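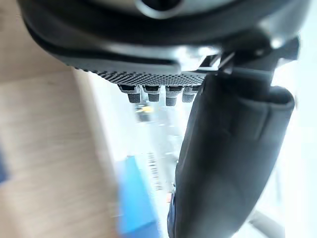
Against the white bench

Forkport, August 1, 2022

I would like to speak against white, as a colour for anything you intend to put things down on.

I grew up with a kitchen bench in a speckled brown that the catalogue presumably called something like Autumn. It was ugly and it forgave everything. You could spill tea on it in December and find the ring in March, by accident, with your elbow. Then I moved into a flat in Forkport with a white bench, a white splashback, white cupboards and a row of downlights above the lot, and discovered that I am a person who sheds crumbs at a rate of interest to science.

The argument for white is always light. White makes a room feel bigger, says everyone who has recently paid for it. I've lived with mine for 5 years and the room is the same size. What has grown is my awareness of it. On a sunny morning, with the blind up, I can't look straight at the toaster. I know where the butter is mostly from memory.

Shops are the chief offenders, I think, and we've copied them. Norkis, where I bought the bench stools, is lit like the inside of a fridge, and everything in it looks marvellous because nothing in it has been used. You stand there imagining yourself with one bowl. I own 22 bowls. Some of them are chipped and two are the lids of other things, and I'm not going to own fewer just because the background has become judgemental.

That's my real objection. A white surface turns ordinary objects into evidence. A set of keys on a timber table is a set of keys. Put the same keys on a white bench and you've left the keys out. The mail, the scissors, the single battery that may or may not be flat, all of it seems to be waiting for someone in authority. I've caught myself tidying before I make toast, which is a terrible order to do things in, and then tidying after, and calling the bit in the middle breakfast.

I'm told the answer is storage. There's a drawer system by Zomau that promises a home for every item, and I did put one in. It has 3 tiers. It works well for people whose possessions are flat. Mine include a potato ricer, and the ricer now lives on the bench, out of spite, where it can be seen from the street.

To be fair to the other side, you can certainly tell when a white bench is clean. My sister-in-law considers this the whole point and regards brown speckle as a cover-up. She wipes hers down with a cloth she keeps for nothing else. I don't doubt that she's happy, and her place is lovely to visit, though I do find I hold my biscuit over my hand the entire time.

But most of what happens on a bench is halfway through. Something is being opened, or thawed, or looked for. A good work surface should be able to have a job left on it overnight without the whole room going into mourning. Old laminex could do that, and so could lino, and any table that had already been through one family.

The landlord has mentioned repainting and asked whether I had a preference. I said mud. He's bringing a colour card with what he describes as a very warm white.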